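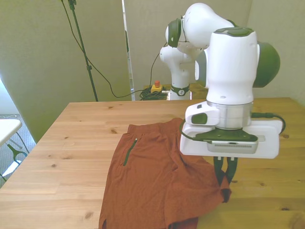 Unit 6: Fabric Care and Fiber Content

Reading for this unit: the chapter on fibers in the course packet. Bring one garment from home with its care label still attached. Shorts, shirts and pillowcases are all fine.

Terms to know before class: fiber, yarn, weave, knit, finish, colorfast, shrinkage.

A fiber is the raw material. Cotton and linen come from plants, wool and silk from animals. Polyester and nylon are made from chemicals. Rayon is in between: it starts as wood pulp and is then treated and spun.

Fiber and fabric are not the same word. Satin is a weave and can be silk or polyester. Students lose points on this every term.
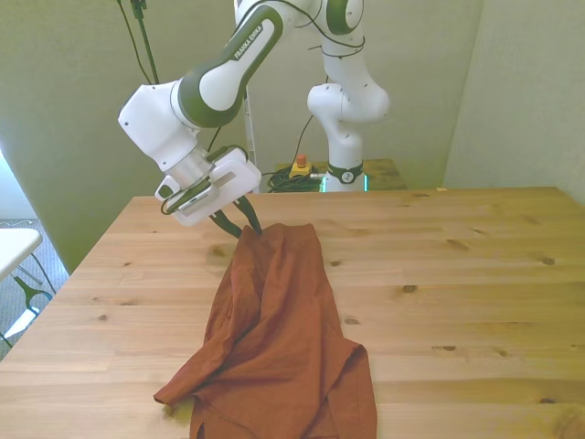
Notes by Nanna Dalsgaard
Lab section: Rory Pollock

Why cloth wrinkles

Cotton and linen fibers are held in shape by weak bonds between the chains of cellulose. Water and heat loosen those bonds. When the cloth dries in a folded position, the bonds form again and the fold stays. Ironing a damp shirt works the same way, except that the new shape is flat.

Polyester takes up very little water, so washing does much less to its shape. Heat is a different matter. A polyester shirt left in a hot dryer after it stops can take a crease that is hard to get out.

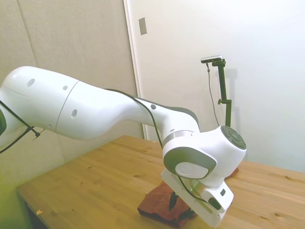
Wool springs back well because the fiber has a natural crimp. Hang a wool jacket in a steamy bathroom and most light wrinkles will drop out overnight.

Color loss

Reds and dark blues are the usual problem. Some dye sits loosely on the surface and comes off in the first few washes. Wash these pieces alone in cold water, 30 °C or lower, turned inside out.

To test for colorfastness, wet a white cotton cloth, press it on an inside seam, and hold for 3 minutes. Any color on the white cloth means the item should be washed separately.
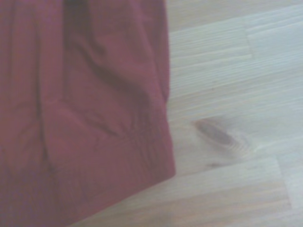
Sunlight also fades dye, and faded dye can't be washed back in. Dry colored items in the shade.

Zippers should be closed before washing. An open zipper can snag other items in the load.

Homework

Copy the care label from your garment and explain each symbol in your own words. Then say which instruction you think matters most for that fiber. One page, due in lab. Hand in late work to Rory, not to me.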